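**Clorano 面包咖啡店冬季新闻稿｜2021年12月3日**

大家好，我是 Clorano 的店主，也是每天凌晨在后厨揉面的那个人。公关稿本来应该请人写，可是写来写去都不像我们店说的话，我干脆自己坐下来敲了。要登报、要转发到群里的朋友，随便用，删改也行，只要别把价格改错就好！

先说正事：我们的第二家店要开了，就在 Rakden 街靠河的那一头，原来是家卖窗帘的铺子。开业当天早上九点开门，前100位进店的客人，每人送一个刚出炉的肉桂卷，不用买东西，不用关注什么号，也不用报暗号，排到了就拿走。一人一个，带小朋友来的，小朋友也算一位（婴儿车里睡着的那种，我们商量了半天，也算）。

肉桂卷是老店卖得最久的东西，从开张第一个星期就在柜台上。面团前一天晚上做好，放冰箱慢慢发，第二天早上再擀开、抹黄油、撒肉桂和红糖。试过很多次当天发当天烤，快是快了，味道总差一口气。所以新店的烤炉还没装好，我就先去买了个大冰柜，装修师傅看我的眼神有点奇怪。

再说咖啡。新店的豆子由 Rashidi 烘焙坊供应，跟老店一样，中深烘，配甜面包刚好压得住。这次他们专门给我们拼了一款冬季豆，喝起来有点烤坚果的香，凉了以后会带一点橙皮味，我自己最喜欢放到半凉再喝。只在新店卖，手冲和拿铁都能做，也有小袋装可以带回家，磨不磨粉都可以跟店员说。 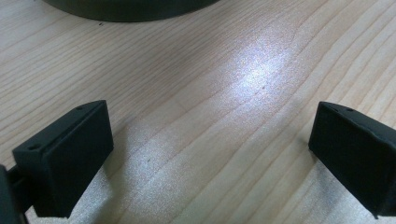
早餐时段会比老店长一些，到中午十一点半才收。老店的客人一直跟我抱怨，周末睡个懒觉，过来就只剩三明治了，好，这回听见了！早餐有炒蛋配酸种吐司、红豆黄油小餐包，还有一碗热燕麦，里面放煮软的苹果。燕麦这道菜我妈不太看好，她说谁会出门花钱吃粥，结果试菜那天她自己吃了两碗。

新店还有3样东西是老店没有的：海盐焦糖可颂、黑芝麻司康，再加一款用 Dalex 农场牛奶做的布丁。布丁每天做得不多，卖完就没了，真不是搞饥饿营销，后厨那个蒸箱就那么大。可颂我改了好多版，焦糖太软会流一盘子，太硬又粘牙，现在这一版总算敢拿出来见人了。

对了，还有一件小事想请大家帮忙。开业第一个星期，每卖出一袋冬季豆，我们就往附近的社区厨房送一条吐司，目标是送满500条。社区厨房每天傍晚供热饭，汤和菜都不缺，面包倒是经常不够。我去看过，也跟那边的师傅聊过，他们要的是切好片的、软一点的白吐司，所以我们就按这个做。就算豆子卖得没那么快，剩下的我也会补上，只是可能要多烤几天，手酸一点。

说说怎么来。公交在 Rakden 街口下，往河边走两分钟，看到绿色雨棚就是。门口可以停自行车，开车的话建议停到对面的停车场，街边车位早上很难抢。店里可以带狗，请牵好绳子，水碗找店员要。轮椅和婴儿车走侧门，那边没有台阶。

营业时间暂定每天早上九点到晚上七点，老店照旧，不搬也不关，有客人听说开新店就跑来问我是不是要搬走了，没有的事，你们常坐的位子还在。等到明年四月天气暖和了，新店后面的小院子也打算摆几张桌子，到时候再跟大家说。

媒体朋友想来拍照、试吃或者采访，提前一天打到老店柜台说一声就行，最好避开早上出炉那阵子，我满手都是面粉，接电话很狼狈。想订生日蛋糕和公司下午茶的，两家店都接单，请至少提前两天。

开业具体是哪一天，要等烤炉验收完才能定，定了会贴在两家店的门上。

Clorano 面包咖啡店 店主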